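페쿠비크, 양팔 로봇 원격 시연 작업대 ‘후삼비’ 운영 시작
사람이 조종해 보인 동작을 기록해 로봇 학습에 사용… 첫 과제는 작은 용기와 소품 다루기

2024년 4월 22일 월요일

로봇 조작 기술 기업 페쿠비크(Pekuvik)는 양팔 로봇에 작업을 시연으로 가르치는 작업대 ‘후삼비(Husamby)’의 운영을 시작했다고 밝혔다. 조종자가 원격으로 두 팔을 움직여 과제를 수행하면 관절의 움직임과 카메라 영상이 함께 저장되며, 저장된 시연은 로봇의 동작을 학습시키는 자료로 쓰인다.

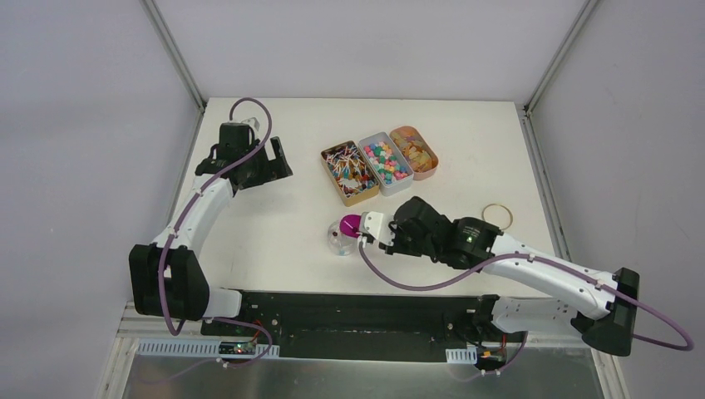
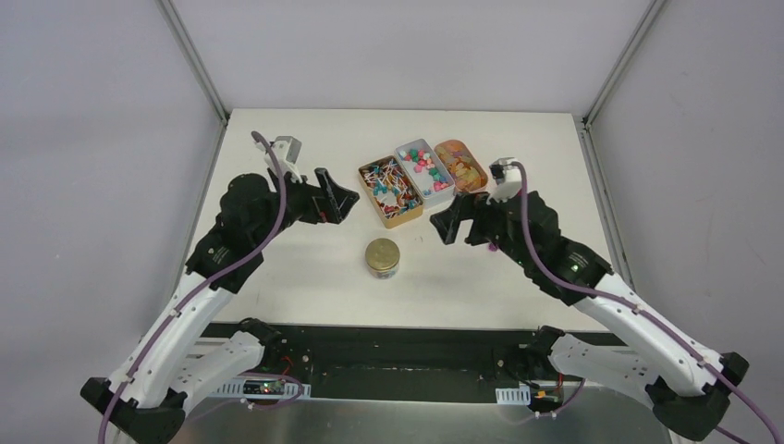

후삼비 작업대의 두 로봇 팔과 과제용 소품
자료 제공: 페쿠비크 원격시연팀

후삼비는 흰 상판의 세 면을 벽으로 둘러싼 소형 작업 공간이다. 두 팔은 상판 앞쪽 좌우에 하나씩 설치돼 있고, 팔 끝에는 그리퍼가 달려 있다. 조종자는 작업대와 떨어진 자리에서 화면을 보며 양손으로 조종 장치를 움직인다. 로봇 팔은 조종 장치의 움직임을 그대로 따라간다.

첫 과제군은 가정과 작은 매장에서 흔히 다루는 가벼운 물건을 중심으로 구성했다. 뚜껑을 집어 투명한 컵 쪽으로 가져가는 동작, 뚜껑 있는 작은 용기를 옮기는 동작, 열린 통에서 소품을 꺼내는 동작 등이 포함된다. 통에는 가는 막대가 달린 소품과 알록달록한 작은 조각을 종류별로 담아 쓴다.

페쿠비크는 지금까지 후삼비에서 시연 1551건을 기록했다. 과제마다 시연 300건을 채우는 것을 기준으로 삼고 있으며, 조종자가 도중에 물건을 놓쳤다가 다시 잡은 경우도 별도 표시를 붙여 보관한다. 녹화가 중단됐거나 관절 기록과 영상의 시각이 맞지 않는 286건은 위 집계에 넣지 않았다.

시연 기록에는 자체 소프트웨어 ‘옹(Ông)’을 사용한다. 옹은 두 팔의 관절값, 그리퍼의 벌림 정도, 카메라 영상을 같은 시간축에 맞춰 저장한다. 조종자는 시연이 끝날 때마다 성공, 부분 성공, 실패 가운데 하나를 선택하고, 검수 담당자가 영상을 다시 보며 표시를 확정한다. 두 사람의 판단이 다르면 해당 기록은 확정 전까지 학습 자료에서 빠진다.

소품의 배치는 회차마다 바꾼다. 통을 나란히 놓기도 하고 비스듬히 돌려놓기도 하며, 컵이나 용기의 위치도 옮긴다. 같은 배치만 반복하면 로봇이 물건을 보고 움직이는지, 외운 위치로 움직이는지 구분하기 어렵다는 것이 팀의 설명이다.

원격시연팀을 이끄는 마엘리스 게랭(Maëlys Guérin) 팀장은 “얇은 뚜껑은 잡는 각도가 조금만 달라져도 컵 가장자리에 걸린다”며 “숙련된 조종자도 처음에는 속도를 많이 늦춰야 했고, 그 느린 시연까지 모두 남겨 두었다”고 말했다. 이어 “조종자마다 먼저 쓰는 손이 다르기 때문에 왼팔과 오른팔의 역할을 과제 설명서에 미리 정해 두고 있다”고 덧붙였다.

조종자는 과제에 투입되기 전 3일간 교육을 받는다. 첫날은 빈 그리퍼로 팔을 움직이며 작업 범위를 익히고, 둘째 날은 한쪽 팔로 소품을 옮긴다. 마지막 날에는 양팔을 함께 쓰는 과제를 연습한다. 교육 중에 기록한 동작은 위 시연 건수에 포함하지 않는다.

학습 결과의 평가는 협력사 그레케테로(Greketero)가 맡는다. 그레케테로는 페쿠비크가 학습에 사용하지 않은 배치로 과제를 다시 구성하고, 로봇이 조종자 없이 수행한 결과를 채점한다. 평가 항목은 물건을 잡았는지, 지정한 위치에 놓았는지, 주변 물건을 건드렸는지로 나뉜다. 첫 평가 결과는 두 회사가 내용을 검토한 뒤 별도로 공개할 예정이다.

페쿠비크는 다음 과제군으로 용기 뚜껑 열고 닫기와 봉지에 물건 담기를 준비하고 있다. 후삼비 견학과 공동 과제 제안은 페쿠비크 홈페이지의 문의 양식으로 받으며, 견학 신청 시 희망 인원과 관심 과제를 함께 적으면 된다.

문의: 페쿠비크 원격시연팀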